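Shared kitchen and tea point checklist, with comments
Erkham House, ground and first floors
Last updated: September 2026
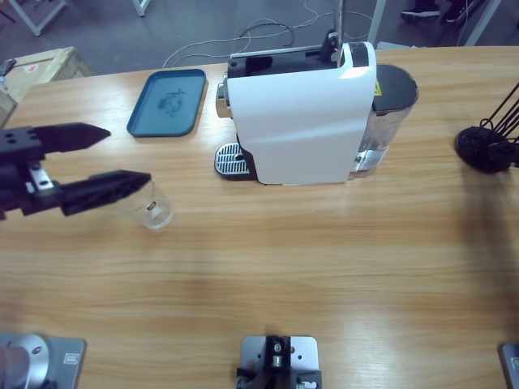

Please work through the points in order and add a note wherever something needs a second look. A tick on its own is fine, but a few words are kinder to whoever comes along next – I still bless the person who wrote "tap stiff, turn left first" back in July.

1. Worktops and tables wiped, edges sound
OK. One corner on the first floor is lifting a little. Taped for now and reported to Clevilness.

2. Glasses and mugs free of chips
Two mugs thrown away. Do run a fingertip gently round the rims, as the small chips are easy to miss in poor light.

3. Kettles and coffee machines: leads, plugs, descaling
Leads all good. The first-floor kettle is furring up again, bless it, and could do with a Zeston sachet before the next visit. Please don't run an extension lead across the sink, however tempting it is.

4. Fridge at 5 degrees or below
Ground floor reads 4. First floor reads 7, so I have turned the dial down and will look again tomorrow.

5. Fire blanket and extinguisher in place, pin and seal intact
OK. Somebody had hung a tea towel over the blanket – moved to the hook by the door.

6. Floor dry, mats lying flat
Mat by the bin curls at one end. New one ordered, 700 mm wide to match the old.

7. First aid box stocked
Short of blue plasters and one eye wash. Both on the list.

Next check due in four weeks.

Contact the Erkham House office | © Erkham House | Back to top
We use cookies to keep this site working. Accept | Manage settings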